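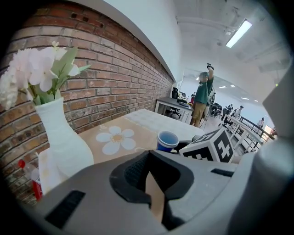 Brick-wall table, marker cube beside the blue cup, gripper up close.

May, Kurov handheld, pad swap

New rubber pad is on and I love it! The old one had gone shiny at the tip and kept letting the cup slide. Four screws, snugged by hand, then a full open/close sweep: 865 counts, up from 8 short of that before the swap (worn rubber, I bet). Re-zeroed against the cube and it took first try. Bożena Wróbel wants the vent slot brushed out every 900 cycles, so log your cycles please. Spare pads are in the Stollus drawer.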